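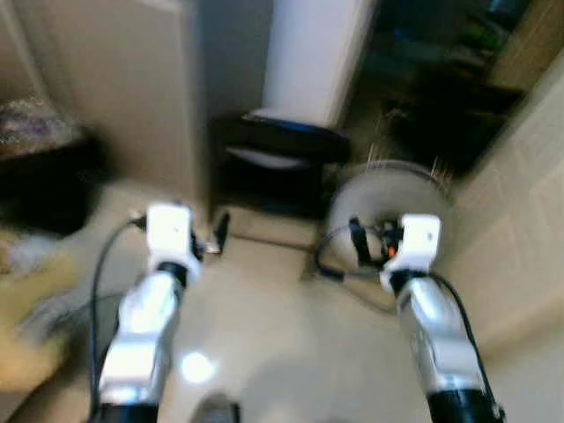 Looking after books at home: tips for readers, writers and small presses

Most of these come from packing and storing short runs of paperbacks in a spare bedroom. They work just as well for an ordinary shelf of novels. Ketsara Prasertsri, who runs the Hemmin list from her flat, went through them and added the notes on jackets and labels.

Unpacking a delivery from the printer

Open the cartons the day they arrive, even if you have no plans to sell a copy for a month. Most printers give you a short time to report damage. Slit the tape with the blade barely out, and cut along the side flaps first. A knife run down the middle seam will score the cover of the top copy.

Take one book from the top, one from the middle and one from the bottom of each carton. Look at the spine for wrinkling, check that the cover art is centred, and fan the pages near the back, where a badly glued section usually shows itself. Keep any spoiled copies for proofreading or for giving away at readings.

Where to keep the stock

An inside wall is better than an outside one. Lofts get too hot and garages get damp, and a paperback cover will curl in either. Under a bed is fine if the carton sits on a couple of battens so that air can pass beneath it.

Stack cartons no more than 4 high. Lay loose paperbacks flat in piles of 11 or fewer, turning every other one so the spines don't all sit on the same side. Hardbacks can stand upright, but pack them snugly enough that they don't lean. A leaning hardback pulls away from its case over a winter and there's no cheap way to put it right.

Write the title, the print run and the number of copies on the end of the carton, never on the lid. Pencil on masking tape is easiest to change.

Cleaning covers

Matt laminated covers show every fingerprint. Wipe them with a dry microfibre cloth, working from the spine outwards. For a greasy mark, breathe on the cover and wipe again before you try anything stronger. A slightly damp cloth is safe on gloss lamination. Don't use it on uncoated card.

Pencil marks inside come off with a soft white eraser. Hold the page flat with your other hand and rub in one direction, towards the edge.

Shop stickers lift more easily after a few seconds with a hairdryer on low. Peel back slowly from one corner. If glue stays behind, press a bit of the sticker onto it and pull away, and keep doing that until it has all come up.

Dust jackets

Clear jacket sleeves are worth the money for anything you mean to sell as signed. Buy them slightly taller than the book and fold down the top edge. Don't tape the sleeve to the boards.

A small tear in a jacket should be mended from the back with archival tape. Ordinary sticky tape yellows and the stain comes through to the front. Ketsara had this happen on the proof jacket for Brariment, a pale grey one, and ended up paying for another to be printed.

Signing copies

Test the pen on the last blank page of a spoiled copy and leave it for 2 minutes before you close the book. Gel pens smudge on coated stock. A fine felt tip is usually all right, though it can show through on thin paper. Slip a piece of scrap between the pages if you are signing a lot at once.

Ask people to write down the name they want. You will spell it wrong otherwise.

Posting a single paperback

Wrap the book in tissue or plain paper first, then put it in a rigid card mailer. Padded envelopes protect the faces but do little for the corners. If you only have padded ones, cut 2 pieces of card a little larger than the book and tape them together round it like a sandwich. The tape should touch only the card.

Weigh one packed copy and write the figure inside a cupboard door. Kusiseo, at 3 ounces more than the rest of the list, falls into a dearer postage band once it is packed, so it has its own note.

Taking books to a fair

A wheeled crate beats a suitcase, which lets the books slide. Line the bottom with a folded towel. Bring a plain cloth for the table, a couple of plate stands to hold books face out, and spare price cards. At Ginham in September the tables were narrower than promised and half the display had to go back in the crate, so ask for the measurements beforehand.

Put one reading copy out for handling and mark it as such inside the cover. Swap it for a fresh one when the corners go.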